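Tatent block-pushing set, README

Last updated Thursday, June 1, 2023

Tatent is a small set of recordings made with a robot arm in the Cirdale shared workshop. The arm pushes toy blocks around a board with a plain rod. This file covers what is in the download, how the files are laid out and what to watch for before you train on it.

Contents

The set has 113 episodes. Each one is a folder holding a video, a CSV of commanded rod positions, and a text file with the instruction the operator was given. Instructions are short: "push the red star to the green cylinder", "separate the heart from the triangle".

The folders are split into 5 sessions. Session 4 was recorded after the board was taken off and bolted down again, so its origin is shifted a little. Use the calibration file inside each session folder and ignore the one at the top level, which is left over from testing.

Control

Rod positions are in millimeters, in the board frame. Height is fixed during an episode and is not logged. Commands go out through Iltau, our control script, from a gamepad. Speed is capped at 50 mm per second. Faster than that and the cylinders tend to get away from the rod.

Board and blocks

The board is maple, bolted to a perforated metal table. The seams between planks are sanded but you can still feel them, and a block sometimes catches on one. We left those episodes in.

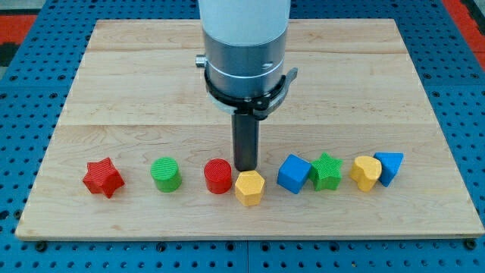
Block layout with the rod lowered between the red cylinder and the blue cube.

There are eight blocks, two in each of red, green, yellow and blue. Stars and cylinders come in two colors; the hexagon, cube, heart and triangle are single pieces. Block names in the instruction files are always color first, then shape.

Known problems

- Timestamps in session 2 drift against the video.
- A few instruction files say "circle" for cylinder.
- Block poses are not labeled. Chamoun, the tracker we are working on, should cover that - the plan is to add its output in August.

License

CC BY 4.0. Please credit the Cirdale workshop.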